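How to Soften Beeswax and Make Your Own Food Wraps

Updated 2024-02-08

Cloth food wraps cost a lot in the store and very little to make at home. You need cotton, beeswax, a bit of oil and an afternoon. I have made these for my own kitchen and to give away, and the method below is the one I have settled on after a fair number of stiff, flaky or greasy ones.

What you need

Thin, tightly woven cotton. Old shirts and pillowcases work well. T-shirt fabric stretches and the wax cracks off it.
Beeswax pellets. A block is cheaper but you will have to grate it.
Jojoba oil.
Powdered pine resin, if you want the wraps to stick to themselves. Without it you will need a rubber band.
A baking sheet, parchment paper, and a cheap paintbrush you will never use for paint again.
A heatproof jar and a saucepan it can stand in.

I get my wax from Bramham, which sells it in bags. Any clean food-grade wax is fine.

Cutting the cloth

Wash the cotton in hot water with no fabric softener, dry it, and iron it flat. Softener stops the wax from soaking in. Cut it with pinking shears so the edges do not fray. If you only have straight scissors, cut slowly and accept a few loose threads.

A square with 6 inch sides covers a cup or half an onion. For a mixing bowl, lay the bowl upside down on the cloth and leave 2 inches all the way around. Bread needs a much bigger piece than you would think, so wrap the loaf in the dry cloth first and check that it closes.

Melting the mixture

Put the wax, resin and oil in the jar. For a small batch I use 40 grams of wax, half that weight of resin, and a spoonful of oil. Stand the jar in a pan of barely simmering water and stir with a wooden stick. The wax goes first. The resin takes its time and sits at the bottom like wet sugar, so keep stirring until no grains are left.

Keep water out of the jar. Do not leave the stove while it is on, and do not melt wax in a pan directly over the burner.

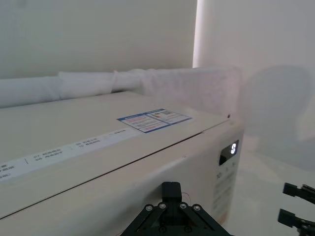
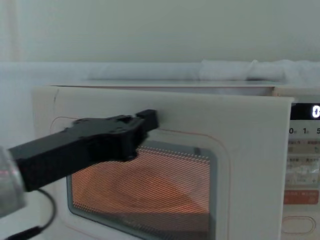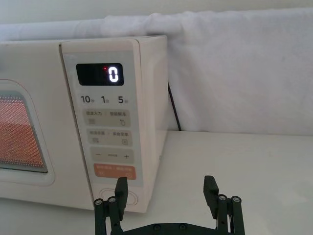
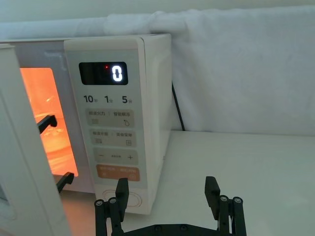 Finished wraps have one weak point, and that is heat. Beeswax starts to soften well before food is hot enough to serve, so a wrap that goes over a warm dish will sag, stick to the rim and leave wax on the plate. Let leftovers cool completely before you cover them. Take the wrap off again before the dish goes anywhere near an oven, a stove or a microwave like the cream-white one in the pictures, even for a few seconds. The resin gets hotter than the wax does and is hard to clean off glass. For reheating, an upside-down plate is a better cover.

Coating the cloth

Set the oven to its lowest setting. Line the baking sheet with parchment and lay one piece of cloth on it, pattern side up. Brush the melted mixture on thinly, working from the center out. It will harden as you go and look patchy. Put the sheet in the oven for a couple of minutes until everything is liquid again, then take it out and brush the wax into any dry spots.

Pick the cloth up by two corners and wave it gently. It sets in less than a minute. Hang it over a chair back with newspaper underneath – the smell fades in a day or two.

If the wrap feels thick and white flakes come off when you fold it, there is too much wax. Lay a second plain piece of cotton on top, put both back in the oven, and let the new piece soak up the extra. You now have two wraps.

Using and washing them

Press the wrap around the bowl and hold it for a moment. The warmth of your hands is enough to shape it. They are good for cheese, cut vegetables, bread and sandwiches. Do not use them for raw meat or fish, which need something you can wash in hot water.

Wash in cool water with a little dish soap and a soft cloth, then hang to dry. Mine last most of a year. When they stop holding their shape, brush on a thin new coat and put them through the oven again.

Quyên Lâm wrote to ask about using soy wax. I tried it last October. It works, but the wraps come out softer and feel oily to the touch, so I would leave out the jojoba. Candelilla wax is harder and you need less of it, and I am still adjusting the amounts.

Old wraps that are past saving can be cut into strips and used as fire starters.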